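The mug tray – small things from the shared kitchen in Stinow

My name is Natalia Pacheco and I look after this page together with Tae-yang Nam. We put here photographs of everyday objects from the kitchen on the second floor. Larger things, such as the long table and the old cupboard from Brurkov, have their own page.

The mugs came to us one after another. Sieglinde Brandes brought the first ones in April, when she moved out of her flat in Girnambridge, and after that other people gave what they had at home. So there is no set, and almost every mug has a different colour. I like it very much, because each person can remember which one is theirs. Tae-yang would prefer white ones only, and we have discussed this for nearly 2 years.

The tray is from the household shop Pichler. We keep the mugs on it because it can be carried to the sink in one go and it is easy to wipe. If you take a mug, please bring it back to the tray and not to the windowsill. Stuart Stockdale chose the wallpaper with flowers and put it up himself, and he is still a little proud of the corners.

Tray and mugs

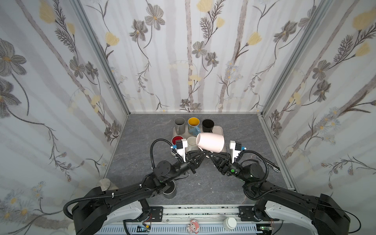
Grey, yellow inside with light blue outside, and black at the back. Red and cream-white stand in front, and the pale pink one is lying on its side.
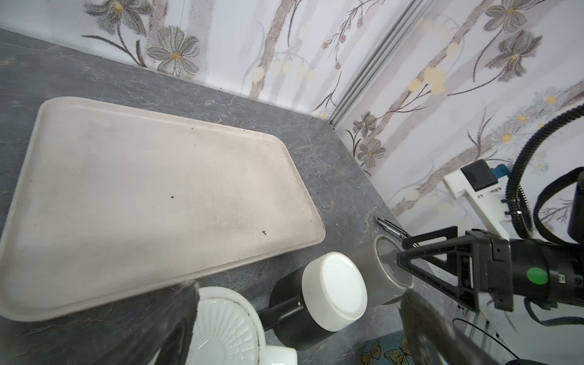

The beige tray with its marks and smudges, a white cup on its side and a tall grey metal canister. Stuart's wallpaper is behind.

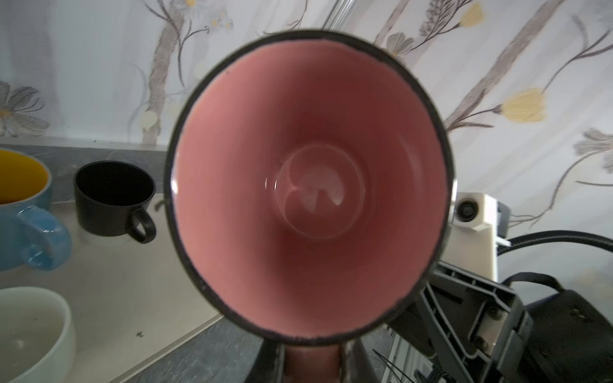 A large mug, glossy pink inside with a thin black rim. The light blue mug with the yellow inside is at the left, next to a small matt black cup.

Missing and wanted

Gerardo Sala is still looking for his brown sugar bowl with the chipped lid. It was last used at the summer breakfast, when we had 45 guests and every dish in the house was on the tables. If you find it, leave it in the cupboard next to the door, please.

We would also be glad to have 7 teaspoons, any pattern. You can give them to Sieglinde or to me.

Page last changed: Jul 30, 2025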